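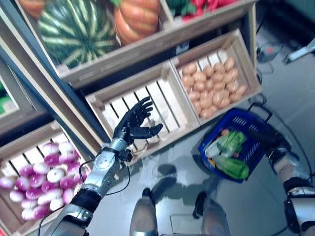 Gravemlow bench, March. Wrist stall on the right arm during the produce run, third time on this unit. The run is the usual one: Osier works down the display crates and transfers to the basket, left hand keeping hold of the basket handle throughout. Fault came up as an overcurrent trip on right wrist roll, code 748, then a hold. The palm-up open posture over the slatted crate between the turnips and the potatoes is where wrist roll sits nearest its limit, and it is also where the cable loop off the wrist has the least slack. I had put the first two trips down to friction in the roll joint. I no longer think so.

Log for the trip, 14:20:
Roll current climbs over 20 per cent above baseline before any contact is registered.
Position error stays flat for 12 samples, then steps.
Joint temperature normal.
Left arm nominal, grip force on the handle steady.

The climb before contact rules out the crate. Something was resisting the roll in free air. Candidates are the cable pulling tight, the joint itself, or the limit in the Marinho driver being set too low for this posture.

Bastien thinks it is the limit. His point is that the value was carried over from the Bumdale arm, which has a lighter hand. Fair, but the same limit ran 33 cycles on the front crates with no trip.

Moved on to the wrist camera view, to see if anything was fouling near the mount.

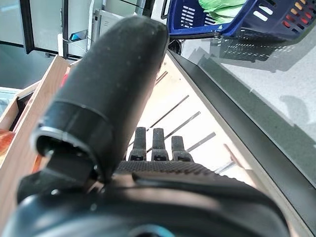 Wrist camera. Dust on the finger, collar and mounting bracket in view, blue basket top right.

Nothing conclusive. The pale particles on the finger are worth a wipe-down, but I can't see them loading the roll joint. The camera doesn't cover the cable side, so this says nothing either way about the loop.

Checks, power off and e-stop in:
1. Rolled the wrist by hand through full travel with the cable clipped as found. Drag increases noticeably over the last part, palm up.
2. Unclipped the cable at the forearm and repeated. Drag even throughout.
3. Reclipped with a longer loop. Drag even, but the loop now hangs low enough to catch a crate edge. Not acceptable as a permanent fix.
4. Went back over the reach poses for both tiers, lower crates first, to find which ones take the roll into the tight range. Cabbage and potato crates both do. Carrots on the upper tier don't.

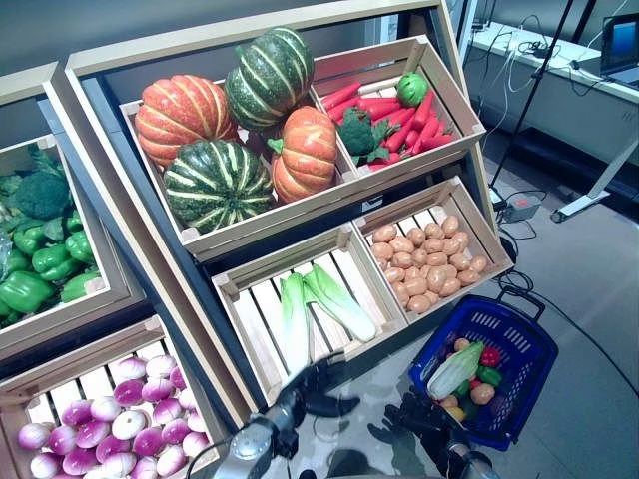 Safety note

The hold behaviour needs its own ticket. After the trip the right arm held position as designed, but the left kept following its last command for a moment before it stopped. It still had the basket. No contact and no damage, and Pin-yu was outside the marked area, but both arms should stop on a trip from either side. Pin-yu has the controller config and will look at whether the stop is being passed across or just timing out.

Until that's sorted: no one inside the tape while the drives are live, and reduced speed on all reaches to the lower crates.

To do
Reroute the cable along the outside of the forearm and re-measure drag.
Leave the current limit where it is. Bastien disagrees, noted.
Wipe down the fingers and recheck the bracket bolt.
Repeat the run with the stop fix in and log both arms on one clock.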